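Subject: Re: [Jidby residents] Folding and bedding arrangements, children's rooms

Date: 2026-02-28

From: Household Office, Jidby House

Dear all,

Thank you for the replies received since our last circular.
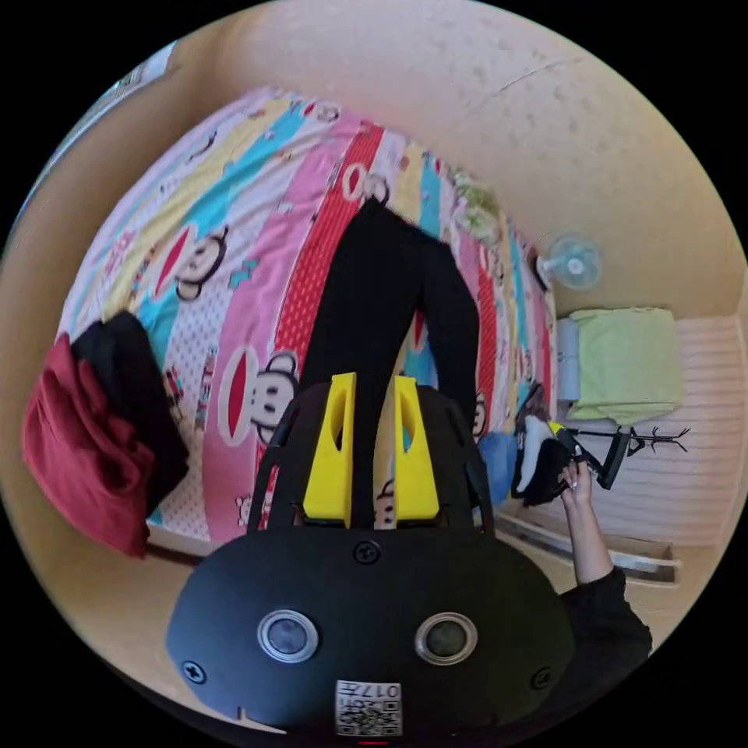 The office has considered the points raised by the Wusta corridor, and our answers follow the quoted message.

> The circular asks that clothes be folded on the bed and that the
> comforter stay in place while this is done. Several of us find that
> trousers slide about on a thick comforter and come out with a crooked
> crease. Could we strip the bed first, or use the table in the Akl
> room instead? We would also like to know what to do with tops that
> are waiting their turn. At present they end up in a heap.
>
> Wusta corridor

On the first point, the comforter should remain on the bed. Black trousers in particular show every thread of lint, and a patterned cover, whether striped or printed with cartoon monkeys, leaves less on them than the bare blanket does. Lay the trousers flat with the waistband towards the far side, smooth each leg from the top down, then bring one leg over the other before folding in half.

The Akl room table is needed for meals and cannot be released.

As to garments waiting to be folded, a pile at the side of the bed is acceptable for the length of the task. Please keep dark red items apart from pale ones until they have been through the wash a few times – we have had two complaints on this subject – and lift anything that hangs over the side before it reaches the floor.

Folded clothes go into the Jultix boxes, one per child. The office has 64 of these in store and has ordered a further 50, to be delivered in July. Residents who need a second box before then should write to this list, giving the room number.

Comforters are to be washed separately from clothing. The large machine is available for this purpose on request.

Household Office
Jidby House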